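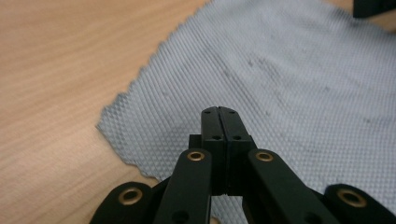
Hand-held gripper, closed, over knit cloth on the bench top. Fingertip pads, linkage arms and brass-colored bushings are the parts priced in the notes that follow.

Gripper Equipment Plan: Bench Gallery and Budget Notes
Compiled by Malathi Rai, Skov bench group
July 2, 2023

This page supports the equipment request for the cloth-handling bench. It covers the hand-held units only. The fixed arm is on a separate request, and the two should not be merged, as they draw on different budget lines.

Quantity
The request is for 2 complete hand-held grippers. One is in daily use and the other is held as a full spare. A third unit was considered in April and dropped. The bench has one operator per shift, and the same money covers a better stock of wear parts.

Fingertip pads
Pads are bought in pairs and replaced in pairs. Mixing a new pad with an old one moves the closing line off center, and the fault is hard to see on thick material. Sakelent quotes 43 per pair, screws included. Brukix is cheaper on the pad but sells the screws separately, in packs larger than we can use. Hafþór Kragh has asked for the same supplier across both units so that the screw length stays the same.

Linkage and bushings
Arms are ordered as a left and right set. Bushings come in two sizes, and the order form must state both. The last order listed one size only and the balance took an extra delivery cycle. Check each bushing for play at goods-in, before the linkage is assembled. Play at the pivot shows up at the fingertips as side-to-side movement, and is easily mistaken for a worn pad.

Test cloth
Waffle and diamond knits are the reference materials for the pick test. Plain weave is kept for setup only. Cloth is charged to consumables and does not appear in the capital figure. Cut pieces go back in the drawer after the shift with the piece number facing up.

Service interval
Pads are inspected every 500 closures and the count is written on the bench sheet. Bushings are checked at every second pad inspection. Spare screws are kept with the torque driver.

Bench and storage
The existing table stays. It needs a clear area on the operator's left and one outlet within cable reach. Mandance offered a height-adjustable bench as part of a package. The price was fair, but the delivery date fell after the planned start, and the package could not be split.

Open items
Written confirmation of the Sakelent pad price for repeat orders.
Lead time for the larger bushing.
Cost code for the spare unit, to be assigned by Hafþór Kragh before the order is released.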